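February 2022
By Suryani Chong
3 min read

Review: Gresero Inga Parcel Box

The Stukcombe Residents' Safety Office reviews home security products that are sold to households in the district. This review covers the Inga, a lockable parcel box made by Gresero. The box was installed at the front entrance of a two-family house and used for 56 days.

The Inga is intended for homes where deliveries are left in view of the street. A courier lifts the lid, places the parcel on a tilting shelf and closes the lid again. The shelf then drops the parcel into a locked compartment, which the resident opens with a key or a four-digit code. The box is supplied with anchor bolts for concrete and a separate set of screws for timber decking.

Installation took one member of our staff 91 minutes. The printed instructions are clear, although the drilling template is marked in metric units only.

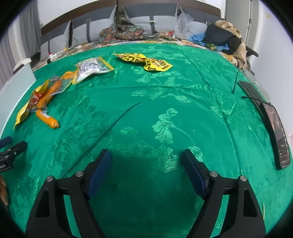
During the review period the box accepted most ordinary parcels without difficulty. Long, narrow cartons were the exception. Several had to be left beside the box, where they were as exposed as they would have been on the step. Households that regularly receive items of this shape should consider the larger model.

The lock was tested with hand tools of the kind commonly used in porch thefts. It resisted a flat pry bar for the full length of the test, and the hinges did not separate. The code panel performed less well. Its buttons are small, they are not lit, and two residents entered the wrong code repeatedly after dark. After five wrong entries the panel locks for 30 minutes, although the key continues to work during that time.

Gresero offers an optional alert service through the Skilleo app. Notices arrived promptly on most days, but the app does not record which code was used. Landlords and shared households may find this a serious omission.

The Inga is recommended for single households with a solid surface for anchoring. It is not recommended for rental buildings in its present form. An updated code panel is expected in March, and this office will examine it when a unit is available.

Contact: Stukcombe Residents' Safety Office, Product Reviews Desk | © 2022 All rights reserved | Back to top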